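Set-Up Guide, Section 6: Running the Two-Arm Cell for Visitors
Reading time: 5 min

Read Section 5 (power and homing) first. This section covers open days, customer visits and any other time people who do not work with the cell will be standing near it. It was rewritten after the last open day at the Namodby shop, when the old version proved far too cheerful about what a demonstration shows.

A word on expectations. A demonstration that goes well tells your visitors that the arms did one task, on one layout, with an operator close by. It does not tell them the cell is ready for their packing line. The Vendari brochure says the controller is "ready for any small-object task." We have not found that to be the case, and you should not repeat it to guests.

6.1 Before the doors open

1. Home both arms with the work panel clear. If either arm stops short of its home position, do not nudge it by hand. Go back to Section 5.

2. Check every cable loop by eye, then jog each arm slowly through its full reach. A loop that hangs free at home can still catch at full stretch.

3. Open and close each gripper 30 times with nothing in it. Listen for a change in sound. If you hear one, cancel the demonstration for that arm.

4. Load the visitor program, not the test program. They sit next to each other in the menu and have similar names. We have asked Viltia to rename one of them and are still waiting.

5. Set the speed limit to the visitor setting. The arms will look slow, and someone will say so. Leave it alone.

6. Mark the standing line on the floor with tape. Guests stay behind it while the arms have power.

CAUTION: The enclosure is a frame with panels. It is not a safety guard on the open side. Treat the front rail as part of the arms' working area and keep hands away from it whenever power is on.

6.2 Laying out the objects

1. Use small, ordinary items that guests will recognize. A padlock and keys are a fair choice. They are hard enough to be interesting, and people know what they weigh.

2. Place each item inside the reach of the arm that is meant to pick it up. Leave a gap between the two arms' areas. The program does not handle a shared area well, whatever the menu suggests.

3. Lay keys flat. A key leaning on another key will be missed more often than it is picked up.

4. Set both grippers to point in toward the middle of the panel, jaws low, and pause there. Look at the layout from the visitors' side before you go on. 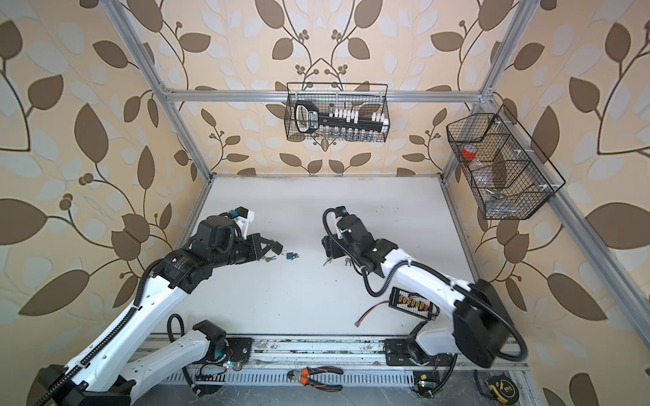
Fig. 6-1. Two-arm cell with padlock, keys and charging balance board on the work panel.

5. Check any wire that lies on the panel, including leads from a charging board. A loose lead is easy to forget and easy for a gripper to drag.

6. Clear hand tools from the front rail before the first powered move. Pliers and tape measures belong on the bench during a visit.

NOTE: Shiny metal is the weak spot. Under the overhead lights at Namodby, the arms missed keys that they had picked up all morning with the blinds down. If you can't control the light in the room, say so to your guests before the run. Explaining it afterward sounds like an excuse.

NOTE: The patterned wall lining is supposed to make the vision harder to fool, according to Patrício, who supplied ours. We ran with it and without it and could not tell the difference. Leave it up if you like the look.

6.3 Running the demonstration

1. Tell the guests what the arms are going to try. Use the word "try."

2. Start the program and keep one hand at the stop button for the whole run.

3. If a gripper misses, let the program make its own second attempt. Do not move the object to help. Guests notice, and after that they doubt the picks that were real.

4. If the second attempt fails, stop the run, cut power to the arms and reset the layout. Stop after 2 failed runs in a row and go to questions.

5. Write down every run, including the bad ones. The log sheet is in Appendix B.

CAUTION: Never reach in to rescue a dropped item while the arms have power, even at the visitor speed.

6.4 Answering questions

Guests nearly always ask how often it works. Give them the log figure and say where it came from. Ours is 1,564 good picks out of 2,000 tries, all on the bench, with the same few objects and the same operator. That is a decent result for a bench. It is a poor result for anyone who needs the arms to run overnight by themselves, and you should expect a sharp visitor to point this out.

They will also ask whether the arms can open the padlock. Do not promise it. The visitor program picks up and sets down; it has no unlocking routine. Ruairí Fitzgerald has been working on one and may have something to test in August, but it is not part of this guide and should not be shown to guests.

If someone asks about price or staffing, send them to sales. If someone asks whether the demonstration was set up to go well, the answer is yes: you chose the objects and you chose the layout.

6.5 Closing down

1. Park both arms and cut power at the wall.

2. Return loose parts and tools to their storage places. Count the keys back in against the sheet.

3. Pull up the floor tape the same day. It leaves a mark if you wait.

4. File the log sheet with the run notes, even if it was a bad day.

Section revised 2024-07-24. Next: Section 7, Gripper Care

Contact: Documentation Desk, Namodby | Copyright Namodby, all rights reserved | Back to top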